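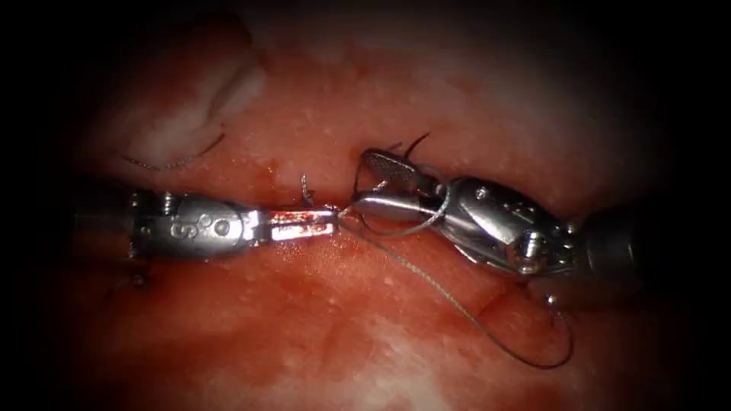
How a Computer Learns to Read a Knot

A page for readers aged nine to twelve, from the Girnirora learning pages

When a doctor closes a cut with thread, the thread is called a suture. Each loop of it is a stitch, and most stitches are held by a knot. Tying a knot in a shoelace takes two hands and a few seconds. Tying one inside a body, through an opening not much wider than a thumb, is harder. Hands do not fit. Long, thin instruments have to do the work, and the surgeon moves them from a set of controls a short distance away.

This page is about a research project called Buchanan. The researchers wanted to answer one question: can a computer watch a knot being tied and say which step is happening now?

The word "robot" here

A surgical robot does not decide anything by itself. The surgeon moves a pair of handles, and the instruments copy the movement. If the surgeon's hand moves a long way, the instrument can be set to move a short way. This is called motion scaling. It makes small, careful movements easier.

Near the tip of each instrument is a joint called the wrist. It bends and turns, a bit like your own wrist. Many of these wrists are pulled by thin cables that run over small wheels called pulleys. At the very end are the jaws, which open and close to hold a needle or a piece of thread.

A tiny camera goes in too. It sends a picture to the surgeon, and the picture can be saved as video. The Buchanan project used saved video only. Its computer program was never connected to a robot and could not move anything.

What a knot is made of

To a person, tying a knot feels like one action. To a computer it has to be cut into smaller parts. The researchers named these parts "steps" and wrote down exactly when each one begins and ends.

Pass: the needle goes in on one side of the cut and comes out on the other.
Pull: the thread is drawn through until a short end, called the tail, is left.
Wrap: the long part of the thread is looped around the jaws of one instrument.
Grab: the looped instrument takes hold of the tail.
Slide: the loop slips off the jaws and over the tail.
Tighten: the two ends are pulled apart and the knot closes.

Wrap, grab, slide and tighten are then done again, so that a second knot sits on top of the first. One knot alone can slip.

You can try this on a table. Take a piece of string, lay it across a book, and hold two pencils as if they were instruments. Wind the string around one pencil. Now try to grip the other end of the string without letting the loop fall off. Pencils have no jaws, so you may need a friend to hold the end for you.

Step one of the method: collecting examples

A program of this kind learns from examples. The team gathered 329 short video clips, each showing one complete stitch and its knots. Some clips could not be used. In some of them the camera had moved away before the knot was finished. In others the lens was fogged. That left 278 clips.

Before anyone on the team saw the clips, names and dates were taken off them. The researchers did not know who the patients were, and they did not need to know.

Step two: labeling

Next, people watched every clip and marked the steps. This is called labeling, or annotation. The team used a program named Zondotell, which shows the video with a colored bar underneath. The person labeling stops the video at the start of a step, presses a key, and goes on until the step ends.

Two people labeled each clip without seeing each other's work. Then the two sets of labels were compared. Where they matched, the label was kept. Where they did not, a third person looked at the clip and chose.

Most disagreements were about one moment: the change from wrap to grab. Has the grab started when the jaws begin to open, or when they touch the tail? Both answers are sensible. The team had to pick one and write it down as a rule. They chose the moment the jaws begin to open. A computer cannot learn a rule that its teachers have not agreed on.

Step three: training

The clips were sorted into two groups. The larger group, 250 clips, was for training. The smaller group, 28 clips, was put away for the test.

During training, the program looks at part of a clip and makes a guess, such as "pull." The guess is compared with the label. If the guess is wrong, numbers inside the program are changed by a very small amount. Then it guesses again. This is done many thousands of times. The program does not understand what a stitch is for. It finds patterns of shape, color and movement that usually go with each label.

Step four: testing

Why put clips away? Think of a spelling test. If you have seen the exact list of words the night before, a good score shows that you remember the list. It does not show how well you can spell other words. The 28 test clips were ones the program had never met, so a correct answer could not come from memory.

What the team found

The program was best at pass and tighten. In a pass, the needle is gripped in a jaw and moves in a curve. In a tighten, the two instruments move away from each other. Both patterns are large and easy to pick out.

It was worst at grab and slide. These steps are short, and the jaws often hide the tail from the camera. Three other things caused mistakes:

Shine. Wet tissue reflects the camera's light. A bright streak can look like a piece of thread.
Blood. It can cover thin thread, and it can coat the jaws so that their edges are harder to find.
Old stitches. Along a row of stitches there are many short ends left from knots already tied. The program sometimes followed the wrong end.

The third mistake was the most useful one to learn about. A surgeon remembers which tail belongs to the knot being tied. The first version of the program looked at single pictures, one at a time, and had no memory of the picture before. In the second version, the team let it look at a short run of pictures in order. Mistakes with old ends became less common, although they did not stop.

What the result does not show

All the clips came from the same kind of camera and the same kind of instrument. The program may do worse with others. A second group, at the Zustwood laboratory, planned to run the same test on its own clips starting in August. When another group repeats a test to see if the result holds, it is called replication.

The result also does not show that a robot could tie the knot alone. Knowing the name of a step and doing the step are different problems. You may be able to name every move in a dance and still not be able to dance it. To tie a knot, a machine would also need to know how hard it is pulling, how stretchy the tissue is, and what to do if the thread breaks.

What it could be used for

One possible use is in teaching. Student surgeons practice stitching many times on models. A program that knows the steps could sort hours of practice video, so that a teacher can go straight to every wrap or every tighten. The team is building this part – the sorting tool – first.

Words used on this page

Annotation: marking a video or picture with labels.
Jaws: the part of an instrument that opens and closes.
Motion scaling: turning a large hand movement into a small instrument movement.
Replication: doing a test again, often by a different group, to check the result.
Suture: thread used to close a cut in the body.
Tail: the short end of the thread.
Training: changing a program little by little, using examples with known answers.

Page last checked 16 July 2020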